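3. 家のネットワークにつなぐ

さて、ここからがわりと楽しいところです。前の章でIltden(小さいNASです。うちでは廊下の棚に住んでいます)の組み立てとディスクの取り付けまで終わっているはずなので、今度は有線でネットワークにつないで、初期設定を済ませてしまいましょう。私は最初このあたりを適当にやって、二晩ほど無駄にしました。なので、少し細かめに書きます。

用意するもの

・Iltden本体と付属のACアダプター
・LANケーブル(カテゴリ5e以上。平たいタイプでも大丈夫でした)
・空きポートのあるルーターかスイッチ
・同じネットワークにいるパソコン
・付箋とペン(あとで本当に使います)

ケーブルは付属していません。私はPromthorpeの通販でまとめ買いして、送料込みで3,780円でした。一本だけなら近所の電器店のほうが早いと思います。

3-1. ケーブルを挿す

1. Iltdenの電源が切れていることを確認します。前面のランプが全部消えていればOKです。

2. 本体背面の「LAN 1」にケーブルを挿します。隣に「LAN 2」もありますが、こちらは初期設定が終わるまで使えません。私は見事に2のほうに挿して、一時間悩みました……。

3. 反対側をスイッチかルーターの空きポートに挿します。カチッと音がするまで押し込んで、軽く引いて抜けないことを確かめてください。

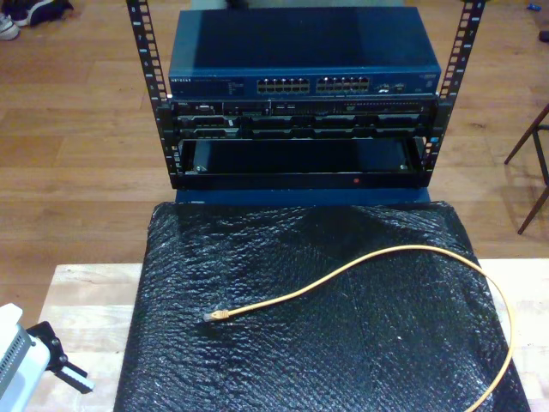 4. ケーブルの両端に付箋を巻いて、行き先を書いておきます。面倒でもこれだけはやってほしい! 半年後の自分は何ひとつ覚えていません。

5. ACアダプターをつなぎ、電源ボタンを短く押します。起動には84秒かかりました(スマホのタイマーで測りました。ディスクの本数で変わるはずです)。

注意:起動中に電源を抜かないでください。ランプが橙色に点滅しているあいだは、ディスクの確認をしています。一度うっかり足でアダプターを引っかけて、確認が最初からやり直しになりました。

3-2. 管理画面を開く

1. パソコンのブラウザで、本体底面のラベルに書いてあるアドレスを開きます。

2. 警告画面が出たら「詳細」から先へ進みます。これは自分の家の中の機械が相手のときだけにしてくださいね。

3. 最初のパスワードもラベルにあります。ログインするとすぐ変更を求められるので、長めのものに変えましょう。9文字以下だと受け付けてくれません。

4. 本体の名前を決めます。うちは「Tidstead」にしました。引っ越す前から使っている名前で、なんとなく手放せなくて。日本語の名前も入力はできるのですが、古いパソコンから見えなくなることがあるので、半角英数字が無難です。

5. タイムゾーンを「東京」に直します。初期値はヘルシンキです。ここを忘れるとバックアップが妙な時間に始まります。

メモ:管理画面が開かないときは、パソコンがゲスト用のWi-Fiにつながっていないか見てみてください。メールで質問をくれたSaimi Kauppinenさんも、原因はこれでした。

3-3. アドレスを固定する

そのままでも使えますが、ルーターを再起動するとアドレスが変わることがあり、共有フォルダが突然行方不明になります。私はルーター側で固定するほうが好きです。

1. Iltdenの「情報」画面で、MACアドレスを控えます(付箋の出番その2)。

2. ルーターの管理画面で「アドレス予約」や「固定割り当て」にあたる項目を探します。呼び方はメーカーごとにばらばらです。

3. 控えたMACアドレスに、好きな番号を割り当てます。うちは末尾を35にしました。自動で配る範囲の扱いは機種によって違うので、ルーターの説明書も見ておいてください。

4. Iltdenを再起動して、新しいアドレスで管理画面が開けば完了です。

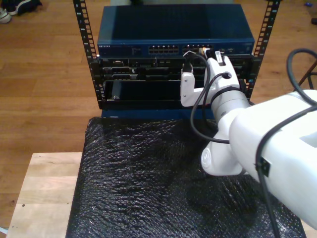

図3-2 ネットワークポートに挿したケーブルのプラグ

3-4. つながらないとき

・リンクランプがまったく点かない:まずケーブルを替えてみます。次にスイッチ側のポートを替えます。両方いっぺんに替えると原因がわからなくなるので、ひとつずつどうぞ。

・ランプは点くのに遅い:「情報」画面の速度が100Mbpsになっていたら、ケーブルの傷みか古い規格のケーブルを疑います。引き出しの奥から出てきた一本はだいたいこれです。

・ときどき切れる:省電力設定をオフにしてみてください。Oskari Väisänenさんに教わった方法で、うちではこれでぴたりと止まりました。

・何をしてもだめ:背面の小さな穴のリセットボタンを、クリップの先で長押しします。ネットワーク設定とパスワードだけが初期値に戻り、ディスクの中身は消えません。とはいえ、大事なものは先に別の場所へコピーしておくと気が楽です。

この章は2025年7月6日に書き直しました。2月の更新でメニューの並びが変わったので、それより古い版だと「情報」が「システム」の下に入っています。次の章では共有フォルダを作って、家族それぞれの置き場所を分けていきます。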